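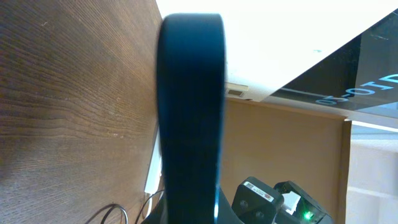

Vue de la caméra du poignet, plateau en bois à gauche, câbles en bas.

J'ai terminé la première série de démonstrations pour le projet Uvel. Le compteur affiche 80 épisodes, dont 28 que je vais sans doute refaire. J'avais prévu de passer à l'entraînement dans la foulée, mais j'ai d'abord relu les enregistrements, et ça m'a pris plus de temps que la collecte elle-même.

Le principe est simple. Je pilote le bras à la main, j'enregistre les positions des articulations et les images, puis je recommence en déplaçant un peu l'objet. Chaque épisode a sa consigne écrite en une phrase. Au début je variais la formulation, maintenant je garde la même pour toute une série et je change seulement quand la tâche change.

La caméra du poignet est celle qui me donne le plus de travail. Une grosse forme sombre et arrondie occupe tout le milieu de l'image, un peu floue tellement elle est proche. En haut à droite, le blanc est complètement brûlé. Le bois garde bien son grain, donc l'exposition n'est pas mauvaise partout. J'ai essayé de la bloquer plus bas, mais alors les zones noires se bouchent et on perd les bords. Pour la prochaine série, je vais plutôt déplacer la lampe.

Reinaldo Arruda, avec qui j'échange sur le forum Wastus, me conseille de ne pas trop nettoyer le décor. Selon lui, un modèle entraîné sur une table impeccable se perd dès qu'il y a un fil qui traîne. Je laisse donc les câbles noirs où ils sont. Je suis moins convaincu pour les reflets, qui changent d'une heure à l'autre et que je n'arrive pas à reproduire.

Côté tri, j'ai fini par adopter 3 catégories : bon, à revoir, à jeter. Un épisode où j'hésite longtemps avant de saisir part dans « à revoir », même si la prise est correcte à la fin. Les hésitations s'apprennent très bien, je l'ai constaté sur mon essai précédent, où le bras s'arrêtait au-dessus de l'objet comme moi.

J'ai fixé la limite à 3600 images par épisode. Au-delà, le script coupe et je recommence. Il reste à écrire la conversion vers le format de Rinside, que je repousse depuis le début du mois. Je publierai le script de tri quand il sera lisible, pour l'instant les chemins de mon disque sont écrits en dur dedans.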